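**Gikunix adds saved replies and shared queues to its customer messaging tool**

Griltthorpe, December 2023 — Gikunix, the maker of messaging software for small support teams, announced today the release of two new features in its product Corkov. The first one is called Shared Queues and lets several departments answer from the same inbox. The second one, Saved Replies, keeps the texts which agents write again and again and offers them while the agent is typing.

Corkov is used at present by 237 companies, most of them with fewer than 16 agents. Such teams often share one phone number and one email address, and a customer who writes on Monday morning in the chat and then in the evening by text message may get two different answers. With Shared Queues both messages arrive in one thread. The agent who opened the thread first stays the owner of it until he or she passes it on, and the history goes together with it.

The two features were tested during five months with a group of existing customers. In this period the testers sent 220 comments to the development team. Many of them were about the order of the messages when a customer writes from two channels in the same minute, and this part was built a second time before the release.

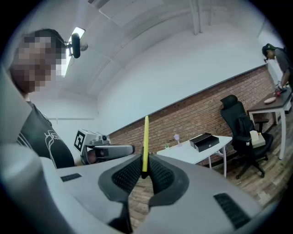
For Elínborg Bisgaard the largest change was at the handover between shifts. Her team used to write a note at the end of each shift and paste it in a separate document, she said, and "half of the notes were read too late." Now the note stays inside the thread, and the next agent must open it before answering. She would still like to see a search function for the old notes, and she has asked Gikunix for it.

Search in closed threads is planned for the next version. Gikunix will also make it possible to connect Corkov with the Söderlund ticket system, so that a conversation can be turned into a ticket without copying. A first version of this connection will be open to customers on the Team plan in January.

Saved Replies works in all languages which Corkov already supports. Each reply can contain fields, for example the name of the customer or the order number, and the program warns the agent if a field is still empty — a small thing, but it was requested by many testers. Administrators decide who may edit the shared replies. Private replies are visible only to the agent who made them.

Both features are included in the Team and Office plans without extra cost. Customers on the Basic plan can use Saved Replies with up to 16 texts. Existing accounts are updated automatically, and no new installation is needed.

**About Gikunix**

Gikunix develops messaging and support software for small and medium companies. The company has its office in Griltthorpe.

**Press contact**

Gikunix Press Office, Griltthorpe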